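首页 | 产品中心 | 开放日 | 技术支持 | 联系我们

分类:仿真测试平台 / 双臂操作 / 产品演示

Jiteck 双臂操作仿真平台:开放日演示说明

Jiteck 双臂操作仿真平台面向科研院所、高等院校及设备集成单位,用于在虚拟室内环境中开发和验证机械臂的日常操作能力。八月开放日期间,本平台在 Drenmont 展示中心对预约来访单位进行现场演示,演示科目为“开门”。以下内容依据当日讲解稿整理,供未能到场的单位参考。

演示环境为一间砖墙房间,由平台自带的场景编辑器搭建。来访人员可在主控台切换视角,既可从机器人本体上方观察全局,也可调用夹爪近处的视角,查看手指与周边物体之间的距离。
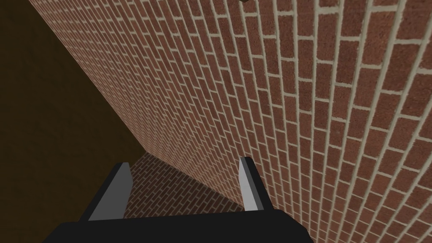
视角切换不影响仿真运行,各路画面共用同一时间轴,便于事后逐步核对。演示过程中,讲解人员多次暂停仿真,由来访单位指定视角后再继续运行。各路画面及关节数据均可导出,导出格式与 Vudine 数据管理软件兼容。

开门科目分为接近、对位、抓握、转动、拉开五个阶段。平台为每一阶段单独设置判定条件,任一条件不满足时即终止本次运行并记录原因。门具模型可更换,球形把手与杆式把手均在标准库内。标准库现有门具模型30种,用户亦可导入自有模型。更换门具后,应重新设定夹爪的接近方向与开口宽度。
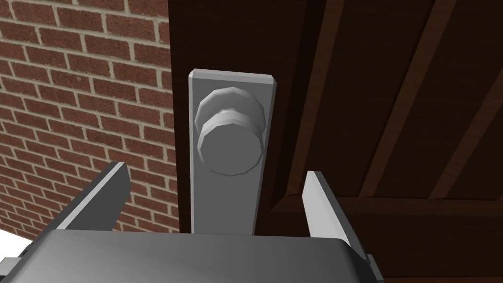

Brennan 方面来函询问,仿真中调好的抓握参数能否直接用于实机,并指出其实验室的门锁弹簧偏硬,同一组参数在两扇门上的表现相差较大。来函建议将把手回弹力矩列为可调项目,并在产品说明中写明取值范围。

上述意见已转交研发部门。现行版本中,把手回弹力矩可在配置文件内修改,图形界面尚未提供入口。关于实机迁移,我方建议用户先在仿真中以不同力矩值各运行200次,再选取参数上机低速试验。实机试验应由具备操作资格的人员在场监护,急停装置须处于有效状态。

双臂机型的动作规划由同一控制器完成。单臂执行开门动作时,另一臂可设为随动、保持或自由规划三种模式,用户应根据房间布局选择,避免与墙面及台面发生干涉。

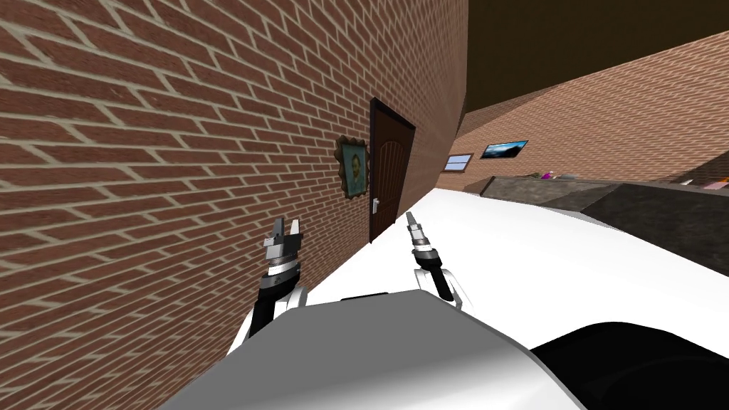
图:双臂夹爪与砖墙上的木门,右侧可见深灰色长台

来访单位普遍关心碰撞检测的计算开销。平台默认对手指、腕部及前臂分别建立碰撞体,躯干采用简化外形。如需提高接触计算精度,可在任务设置中单独细化手指部分,其余部分保持默认。以开放日所用工作站配置为准,完整科目平均用时152秒,含各阶段判定及数据写入时间。 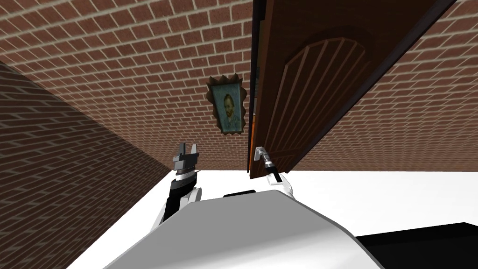

图:右臂夹爪与门把手接触,门处于开启状态

标准供货范围:平台软件授权、室内场景库、双臂机型模型、操作手册(中文)、安装调试服务。显示设备及工作站由用户自备,推荐配置见技术支持栏目。

试用与预约:申请单位可获7天试用授权,试用期内功能与正式版一致。展示中心每周五下午接待来访,须提前提交单位名称、来访人数及拟了解的科目。如需使用自有门具模型进行演示,请随预约申请一并提交模型文件,并注明把手类型和开启方向。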